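Two-arm assembly task: wrist camera picks up cloth folds as edges
Posted in Student Projects by Zoriana Horobets

Our module project is a two-arm cell that has to fit white parts together over a tray. The table is covered in glossy black fabric. The head camera finds the tray reliably at 60 per cent arm speed.
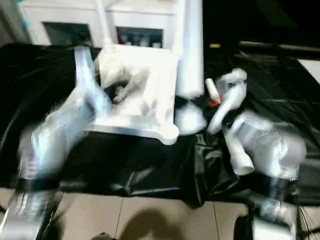
Head camera, both arms moving.

The wrist camera is the trouble. On run 17 the edge detector returned fold highlights as rod candidates, and the grasp angle was wrong. Exposure is on auto. Is this a lighting fault or a threshold fault? 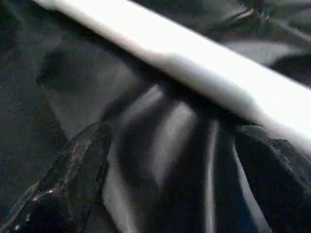

Wrist camera, rod above the fingers.

Panya Wongsuwan
Both, but start with exposure. Auto will lift the dark cloth until the creases look like edges. Fix it short, so the rod stays bright and the folds drop out, then threshold on brightness before you run the edge detector. Your wrist picture is also blurred - stop the arm and let it settle before you take the one you measure from. We wait 121 ms at Wadport.

Maribel Flores
Use matt cloth. We had the same with shiny stuff last December.

Daranee Phetsri
Agree with Panya on exposure. I would also reject any candidate whose two long edges are not nearly straight. A fold curves, a rod does not. Check the rules before changing the cloth, as some courses mark you on the surface supplied.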